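Hellura season 2 -- recast or rewrite?

Board: Television / Cast and Production News

frameline_k
Posted Aug 8, 2021
The Hellura production office put out a short statement this weekend: the actress who plays the younger Van Acker sister is leaving for personal reasons and will not return for the second season. No replacement named. Filming was set for February and the statement does not mention a change to that.
By my reading of the release there are two options. They recast, or they write the part out between seasons. Does anyone have information on which?

tallow_street
Recast. The character is in nearly every episode of season 1 and the inheritance plot does not close without her. You can't remove the only signatory to the will.

ossuary9
You can. Wills get contested by estates and by lawyers. She can die off screen and the plot runs through the executor. It would be cheap and bad but it is structurally possible.

tallow_street
Structurally possible, yes. The finale ends on her at the ferry terminal with the envelope. Any rewrite has to explain the envelope.

grid_delay
Two points on the contract side. First, "personal reasons" is standard language and carries no information. Second, Premulon is the distributor, and a distributor that pre-sold season 2 will usually want the principal characters kept as delivered. A recast satisfies that. A death may not, depending on the wording. I haven't seen the wording and neither has anyone else here.

ossuary9
A recast of a lead also needs distributor approval in most of these deals, so that argument cuts both ways.

grid_delay
Correct, it does. The approval is generally easier to get.

parish_lamp
The tabloid item going around says there was an engagement called off with someone on the crew. Probably relevant?

frameline_k
Please don't bring that in. It has one unnamed source and the same site had the show canceled last spring. Also against rule 5.

parish_lamp
It's a cast news board. People discuss cast news. But fine, removed the link.

tallow_street
Agree with frameline on this. If she wants to say something she will say it.

mercer_lo
On scheduling: Fleduvus has her listed for a stage run this winter. The listing went up before the statement did. If that is accurate then the conflict was known when the February dates were set, and the writers have had time to do something about it. I would expect new scripts, with a recast as the fallback.

ossuary9
Fleduvus listings are user submitted. I corrected one last month that had an actor in a play that closed years ago.

mercer_lo
This one carries the verified tag. That means somebody from the theater or the agency confirmed it.

ossuary9
Did not see the tag. Then I'd move my estimate toward a rewrite too.

grid_delay
Does anyone have the actual screen time? "Nearly every episode" is doing a lot of work in this thread.

frameline_k
I logged it for my own rewatch notes. She has 116 minutes over the season, counting scenes where she is on screen or has a line from off screen. The older sister has about 100. So on paper she is the lead, whatever the billing says.

tallow_street
That settles it for me. You don't write out the larger part.

ossuary9
It has been done. Long-running soaps do it every year and keep their numbers.

tallow_street
Soaps have a large ensemble to absorb it. This has the two sisters and a lawyer.

frameline_k
Full scene log will be late. I'm working from an old export on the laptop.
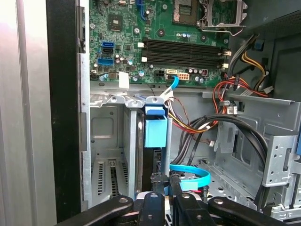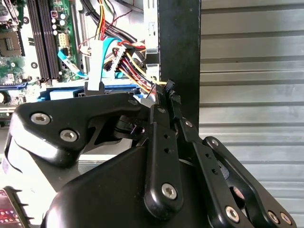 The export stops before the finale, so the 116 comes from my handwritten totals and I'll recheck it against the file when I can. The finale is the episode most likely to move the number, given the ferry sequence. I don't expect it to change the order of the two leads.

grid_delay
When you post it, can you split on screen from voice only? Letters read in voiceover shouldn't count the same. That is the kind of part you can keep going with a different actress or with no actress.

frameline_k
They have separate columns already. I'll post both.

mercer_lo
If the voiceover share is high, a third option opens: keep the character, keep her abroad, letters only. No recast announcement needed until season 3.

ossuary9
Assuming there is a season 3.

tallow_street
She would still need to sign the will.

ossuary9
By mail.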